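Chapter 6

Sound, Touch, and the Crowded Room

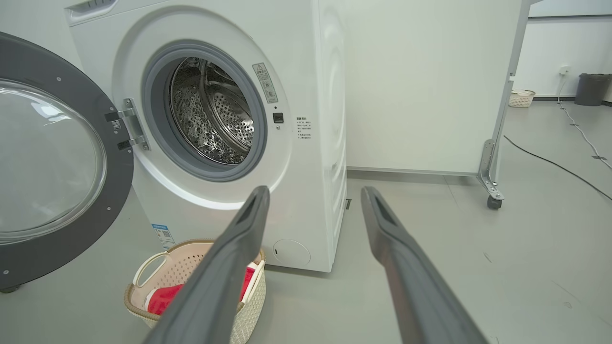 Skiltau College, Department of Occupational Studies

6.1 What this chapter covers

Chapter 5 dealt with how the senses are tested in a clinic. This chapter moves to ordinary places: kitchens, buses, offices, waiting rooms. Most people who are bothered by noise, light, or touch notice it there first, and most of them never see a clinic at all.

We use the term sensory load for the total amount of input a person has to handle at one time. The term comes with a warning. Load can't be read off a sound meter. Two people can sit at the same table, hear the same fan, and leave with very different accounts of the afternoon. One may have forgotten the fan. The other may have a headache and be unable to say what was discussed.

6.2 The Kernar diaries

Much of the chapter draws on the Kernar diaries, a set of notebooks kept by 94 adults who described themselves as sensitive to sound or touch. Each writer made a short entry in the evening and marked the hardest part of the day. After the blank and unreadable pages were set aside, 992 entries remained.

Loud events appear in the diaries less often than students expect. Writers mention sirens and barking dogs, but they write more about steady, low sounds and about having to talk while something else is going on. Clothing comes up often too, mainly collars, waistbands, and wool. Several writers report that a shirt they wore without trouble in the morning became hard to bear by 4 p.m. Section 6.4 returns to this pattern, which we call late-day drop.

The diaries have limits. The writers chose to take part, and they wrote from memory. A person worn out by a bad day may also skip the entry, so the worst days are probably missing.

6.3 Relief habits

People find their own ways to lower the load. Some hum, rock, walk, or play the same piece of music many times over. Others leave the room for 20 minutes and come back. Older writing, including the Ersoy handbook, treated these habits as problems to be trained away. The Mallau course notes took the opposite view and advised leaving them alone unless they caused injury. We follow Mallau on most points and say so where we don't.

Before reading on, write down one habit of your own that you use when a place is too loud. Keep the page. You will need it for the exercise at the end of section 6.5.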